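Korb ein- und ausräumen mit dem Greifarm: Tipps für Erkennung, Planung und Regelung

3. September 2022
Von Jui-lin Chiu 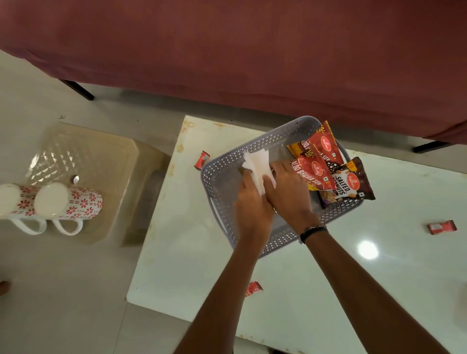 Li-hua Shih schreibt, man solle den Planer in Ruhe lassen, bis die Erkennung stimmt. Sie habe zwei Wochenenden lang Bahnen optimiert, und am Ende sei die Tiefenkarte am Korbrand falsch gewesen.

Dem schließe ich mich an und fange deshalb bei der Erkennung an. Die Tipps gelten für einen Tischarm mit einfachem Zweibackengreifer. Bei mir läuft die Planung mit Flosier, der Greifer hängt an einem Regler von Borkard, und die Aufzeichnungen schaue ich in Palora an. Mit anderer Software heißen die Menüs anders, die Reihenfolge bleibt.

Erkennung

Glänzende Tische. Eine Lampe, die sich in der Tischplatte spiegelt, ergibt im Tiefenbild ein Loch oder einen Berg. Viele Segmentierer machen aus dem hellen Fleck einen Gegenstand. Zuerst die Belichtung fest einstellen und die Automatik ausschalten. Danach eine Ebene in die Tischpunkte legen und alles verwerfen, was weniger als vier Millimeter darüber liegt. Der Fleck ist dann weg. Sehr flache Dinge sind es leider auch, für die braucht man das Farbbild.

Flecken und Maserung. Eine Platte in Marmoroptik mit braunen Flecken ist für einen Kantenfilter voller Kanten. Wer nach Farbe trennt, nimmt den Farbton und lässt die Helligkeit weg. Kleine rote Bonbonpapiere findet man so gut, auch wenn sie verstreut neben dem Korb liegen. Braune Verpackungen auf braunen Flecken findet man so schlecht.

Korb mit Löchern. Gelochte Wände sind im Tiefenbild mal da und mal nicht. Durch die kleinen Öffnungen sieht der Sensor den Tisch dahinter, und die Kollisionsprüfung hält die Wand für durchlässig. Ich lasse die Wand deshalb gar nicht aus Punkten aufbauen. Der Korb wird einmal ausgemessen und als fester Kasten mit vier Wänden und einem Boden in das Modell gesetzt. Die Erkennung muss dann nur noch seine Lage liefern. Das Griffloch darf man im Modell zulassen, ich mache es zu.

Tüten, die aneinanderlehnen. Zwei rote Tüten mit demselben Aufdruck, eine hinter der anderen, werden gern zu einer großen zusammengefasst. Texterkennung hilft da weniger, als man hofft. Von der hinteren Tüte ist oft nur das Ende eines Wortes zu lesen. Besser ist es, die oberen Ränder zu suchen und jede Kante als eigenen Kandidaten zu führen. Gegriffen wird immer der vorderste, danach wird neu aufgenommen und neu gezählt. Nie zwei Griffe aus einem Bild planen.

Papiertücher. Ein zerknülltes Papiertuch hat keine Form, die man hinterlegen könnte. Ein Objektmodell dafür anzulegen ist verlorene Zeit. Ich führe es als Klasse »weich, weiß, kein Modell« und nehme den höchsten Punkt als Greifpunkt. Liegt das Tuch am Korbboden, muss der Greifpunkt ein Stück über dem Boden begrenzt werden, sonst fährt der Greifer auf Kontakt.

Verdeckung durch die eigenen Finger. Sobald der Greifer im Korb ist, sieht eine Kamera von oben vor allem den Greifer. Das letzte gute Bild vor dem Eintauchen speichern und damit zu Ende arbeiten. Wer in dieser Phase weiter live erkennt, bekommt Sprünge in der Zielposition.

Beispiele sammeln

Vor dem Programmieren lohnt es sich, die Arbeit ein paarmal von Hand zu machen und mitzuschneiden, mit Blick von oben auf Tisch und Hände. Man merkt schnell, wie oft man beide Hände benutzt. Ein Tuch wird mit der einen gehalten und mit der anderen gedrückt, und der einzelne Greifer kann das nicht. Solche Schritte schreibe ich vorher auf und teile sie: festhalten fällt weg, drücken wird ein eigener Befehl, gegriffen wird danach.

In Palora bekommt jeder Mitschnitt drei Angaben: was im Korb ist, was daneben liegt, welches Licht an war. Mehr pflegt man auf Dauer nicht. Meine ersten 23 Mitschnitte hatten viel längere Beschriftungen und sind heute kaum zu gebrauchen, denn jede ist anders ausgefüllt.

Auch das Drumherum gehört mit ins Bild. Ein Tuch, das von einem Möbel herunterhängt, ein Hocker mit Tassen darauf, ein Fuß am Rand: Wer nur auf leerem Tisch übt, hat am Ende eine Erkennung für leere Tische. Den Arbeitsbereich grenzt man lieber im Modell ein als im Zimmer.

Planung

Erst hoch, dann quer. Der häufigste Fehler bei Körben ist eine Bahn, die mit dem gegriffenen Teil schräg durch die Wand will. In Flosier setze ich einen Zwischenpunkt senkrecht über dem Greifpunkt und verbiete jede Querbewegung darunter. Der Planer wird damit auch schneller fertig.

Anhängende Höhe mitrechnen. Eine Tüte hängt nach dem Greifen unter den Backen. Die Kollisionsprüfung kennt sie erst, wenn man sie als Körper an den Greifer anhängt. Das ist in Flosier ein Haken im Menü »Last«, der nach jedem Neustart wieder aus ist. Ich habe ihn inzwischen ins Startskript geschrieben.

Anfahrwinkel. Stehende Tüten an der Korbwand greift man nicht von genau oben. Mit 15 Grad Neigung zur Korbmitte hin kommt eine Backe zwischen Tüte und Wand. Bei mehr Neigung stößt bei mir das Handgelenk an den gegenüberliegenden Rand. Der Wert hängt vom Korb ab, also ausprobieren, mit leerem Greifer und langsam.

Reihenfolge. Weiches zuerst, dann Stehendes, dann was auf dem Tisch liegt. Ein Tuch, das am Boden bleibt, verrutscht bei jedem weiteren Griff und verfälscht die Höhe.

Abbruch als eigene Bahn. Für jeden Griff gibt es einen Rückzug, der schon geplant ist, bevor der Greifer eintaucht. Im Fehlerfall wird er abgefahren und nichts neu berechnet. Li-hua Shih speichert ihn sogar zusammen mit dem Greifpunkt ab, das habe ich übernommen.

Regelung

Kraft statt Weg. Bei Tüten und Tüchern die Backen auf Kraft fahren lassen und die Öffnungsweite nur als Grenze setzen. Am Borkard heißt das Modus 2. Mit der kleinsten Stufe anfangen und erhöhen, bis nichts mehr rutscht. Knabbersachen in der Tüte brechen früher, als die Anzeige vermuten lässt, am besten übt man mit einer, auf die es nicht ankommt.

Erfolg prüfen. Nach dem Schließen die Backenweite lesen. Ganz zu heißt: nichts gegriffen. Bei dünnem Papier stimmt das leider nicht, ein einlagiges Tuch misst fast null. Für die weiche Klasse prüfe ich deshalb mit einem Bild nach dem Anheben, ob der weiße Fleck am Korbboden kleiner geworden ist.

Filter nicht zu stark. Ein träger Filter auf dem Kraftsignal sieht in der Kurve schön aus und meldet den Kontakt zu spät. Ich bin mit einem kurzen gleitenden Mittel am besten gefahren. Wer unsicher ist, zeichnet roh auf und filtert erst beim Anschauen.

Korb festlegen. Ein leerer Kunststoffkorb wandert auf glatter Platte, sobald der Greifer die Wand berührt. Die Lage also nach jedem Griff neu bestimmen oder eine Rutschmatte unterlegen. Die Matte ist billiger und hat keine Fehlermeldungen. Danach die Tischebene neu einlesen, sie liegt unter dem Korb jetzt etwas höher.

Werkzeug und Ordnung

Parameter in eine Datei. Belichtung, Ebenenabstand, Neigung, Kraftstufe, alles an eine Stelle und mit Datum im Dateinamen. Meine Datei hat über 36 Zeilen, und davon ändere ich im Alltag drei.

Wiedergabe vor Probelauf. Jede Änderung an der Erkennung läuft bei mir zuerst gegen die alten Mitschnitte. Das geht in Palora über Nacht. Erst wenn dort nichts schlechter geworden ist, bewegt sich der Arm.

Kalibrierung. Nach jedem Umstellen des Tisches die Kamera neu einmessen, auch wenn er nur ein Stück verschoben wurde. Die Tafel von Ladefoged funktioniert gut, ist aber selbst glänzend. Ich habe meine matt nachgedruckt und auf eine Platte geklebt.

Fliesen. Steht der Tisch auf Fliesen, kippelt er oft, und im Tiefenbild sieht das aus wie Rauschen. Ein gefaltetes Stück Pappe unter dem richtigen Bein hat mir einen ganzen Abend Fehlersuche nachträglich erklärt.

Versionen. Flosier nicht mitten in einer Versuchsreihe aktualisieren. Im Dezember kommt die nächste größere Fassung, bis dahin bleibe ich bei der alten und ziehe um, wenn der Korb zuverlässig leer wird. Wer schon umgestellt hat und weiß, ob der Haken unter »Last« jetzt gespeichert bleibt, kann mir gern schreiben.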